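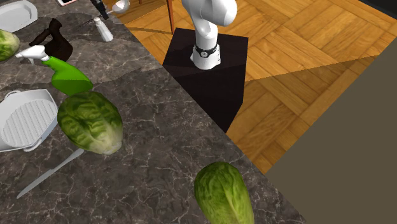
Low output on the older driver was the complaint heard most often from desktop users, according to Imelda Marquez, and the new release removes the need to run a separate loudness tool to correct it.

Gakach has released version 4 of Bornolex, its audio driver and control panel for Windows desktops and laptops. The update replaces the gain stage used in earlier versions, changes how the driver registers with the Windows audio service, and moves all user settings into a single profile file. It is a free download for holders of a current licence.

In version 3, the driver applied a fixed reduction ahead of the equalizer to prevent clipping when several bands were raised at once. The reduction stayed in place even when the equalizer was flat. Users with low-sensitivity speakers or high-impedance headphones were left with little usable range at the top of the volume slider. Many of them turned on a third-party enhancement to recover the level, and that enhancement stopped loading when Windows replaced the driver package during a feature update.

Version 4 calculates the reduction from the active equalizer curve. A flat curve receives no reduction. When a band is raised, the driver lowers the input only as far as the peak of the combined curve requires, and a look-ahead limiter handles short peaks that remain. The limiter can be turned off in the Advanced panel. Turning it off does not change the calculated reduction.

"The fixed value was a safe choice when the driver was written, and it stayed there too long," said Arben Trajkovski, lead driver engineer at Gakach. "We tested against 1,607 saved equalizer profiles sent in by customers. Every one of them now plays at or above its old level without clipping the output."

The second main change concerns driver replacement. Earlier versions installed their processing component against the hardware identifier of the sound device. If Windows later installed a generic driver for that device, the component was orphaned: the control panel opened, but its settings had no effect. Bornolex 4 installs the component as a separate package with its own identifier. A background service checks the link at sign-in and each time an audio device is added. If the link is missing, the service restores it and writes an entry to the event log. No restart is needed in most configurations.

Administrators can disable the service by policy and run the check manually from the command line. The command returns a non-zero code when the link can't be restored, so it can be called from an existing maintenance script.

"Our support desk used to walk people through removing and reinstalling the whole package," said Anitha Krishnan, who manages customer support at Gakach. "With the test build, the repair ran before most users noticed the sound had changed."

The test build was supplied to customers in January through Galitz, the company's distributor. Problems found in that period included a delay in switching between speakers and headphones on laptops with combined jacks, and incorrect channel order on a small group of USB interfaces. Both were corrected before release.

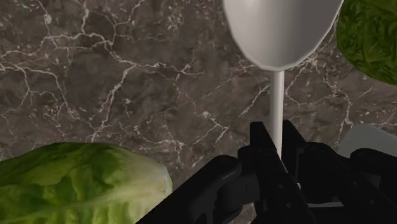
System requirements and upgrade path

Bornolex 4 requires a 64-bit edition of Windows 10 or Windows 11 and 2 GB of memory. Systems based on Arm processors are not supported in this release. The installer detects version 3 and imports its profiles. Version 2 profiles must be converted first with the utility included in the download. Settings made in versions earlier than 2 can't be imported.

Because the new driver no longer applies the fixed reduction, playback may be noticeably louder after an upgrade. The installer sets the system volume to a low level on completion and displays a notice. Users should raise the volume gradually, particularly when wearing headphones. Any third-party loudness enhancement should be turned off before installation.

Known issues

Microphone monitoring is not available when the sample rate is set to 192 kHz.

Profiles assigned to a Bluetooth headset may revert to the default after the headset is paired again. The assignment can be restored from the Devices panel.

The control panel does not yet follow the Windows high-contrast colour settings. A fix is planned for the next maintenance release.

Availability

The release is available now from the Gakach download page and from Galitz. Customers with an expired licence can continue to use version 3, which will receive security fixes but no new features. Drummond, which ships Bornolex with its desktop systems, will move its factory image to version 4 after completing its own qualification tests.

"We'll offer the upgrade to existing owners through our update tool once our testing is finished," said Stuart Rudd, product manager at Drummond. "Until then, they can install it themselves without affecting their warranty."

About Gakach

Gakach develops audio drivers and signal processing software for computer manufacturers and individual users. Its products include the Bornolex driver and a related set of measurement tools for speaker calibration.

Media contact

Nigel Entwistle, Communications, Gakach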